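Re: [teleop] Cesgate demos, bagging task
From: Ruan Mthembu

Obsa Dinsa wrote:
> 72 episodes by remote control, both arms. I think
> that's plenty to train on.

Plenty of what? You drove all 72 yourself, with the same habits every time. I'd like 3 other people on the controls before we call it a skill. And do we keep the fumbles or cut them? The readme doesn't say.

Table with the drawers, snacks and paper bag:
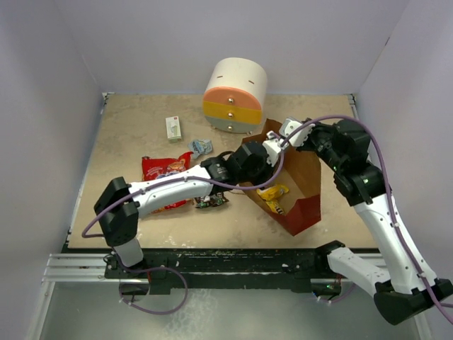
Chrysoula Lambrakis: Keep the fumbles. A policy that only sees clean grasps has no idea how to recover from a bad one.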